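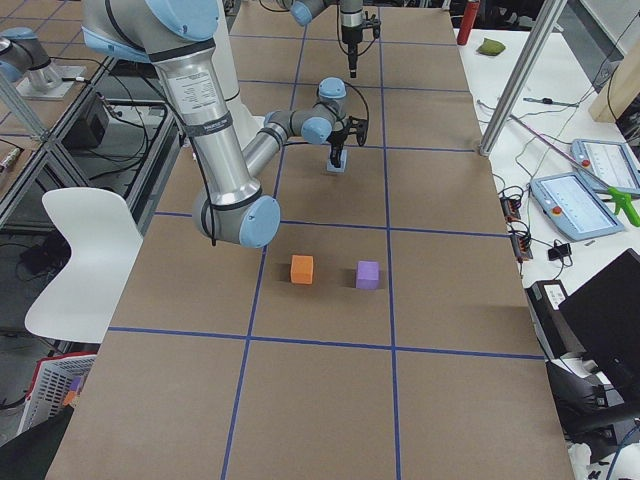 Taped grids for sorting tables: speaker notes

Search talks and notes

Opening (keep it short)
Say hello, thank the Groen people for the room. I'm Kęstutis Kütt and I lay out work tables. Today is only about paper, tape and foam blocks. The talk runs 20 minutes, questions after.

1. Covering the table
Brown kraft paper, smooth side up, one big sheet if the roll is wide enough. Pull it from the far end. Small creases are fine. Deep folds will tip a block, so cut a new piece. Our last roll at Urau lasted until May.

2. Laying the tape
Blue painter's tape. It lifts off without tearing the paper if you go slowly. Long lines first, then the cross lines. Measure from the table edge, never from the last strip. I use 45 cm between the long lines. Ask who has done this by eye, wait for hands. 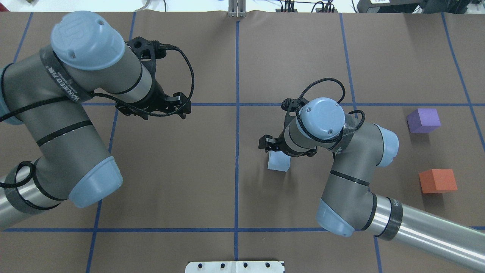
3. Blocks and cells
Foam cubes in plain colors: orange, purple, light blue. Pick colors that stand out on brown. Decide before you start whether a cube on the tape counts as in or out, and write it down. At Hurov we didn't, and had to go back over 373 placements.

Leave a gap between cubes that share a cell.
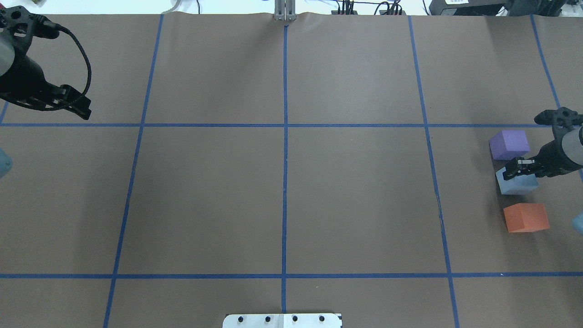
Fingers need that space on both sides. If the cell feels tight, make the cell bigger and keep the same cubes.

Hand out the Wollier tape sheet here. Then questions.

576 views · 20 shares · 0 comments

Get new talk notes by email. Enter your address to subscribe.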